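Colour and Glare in Varnished Tabletops: Term Project Report

3. Method

Four finishes were compared on offcuts of the same board: Drovley oil, Drovley wax, Sandano satin varnish and Sandano gloss varnish. Each offcut was sanded to 800 grit between coats and left for 12 hours before the next coat went on. Glare was read at a fixed angle with a hand-held meter. Colour was judged against a printed chart under the same lamp.

Reddish tops were treated as a separate group, as the grain is harder to grade once the base colour is strong.

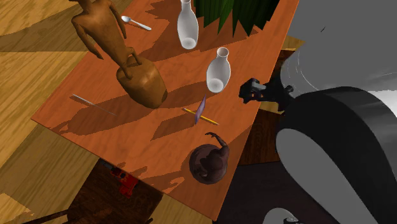 4. Results

The gloss varnish gave the highest reading, 127 units. The oil gave the lowest, 39 units. Satin varnish and wax fell between the two and could not be separated with the meter available. All four finishes darkened the board by at least one step on the chart. The oil moved it furthest toward orange.

Fine grain stayed legible under every finish. Light-coloured objects stand out strongly against an orange-brown top, and this may affect how dark a viewer judges the timber to be. The effect was not measured.
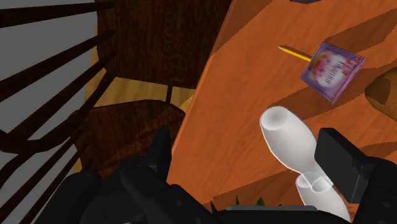 Figure 2. Glossy white objects on an orange-brown wooden table with fine, wavy grain.

5. Limitations

Only one board was used. The meter was not recalibrated between the November readings and the repeat set.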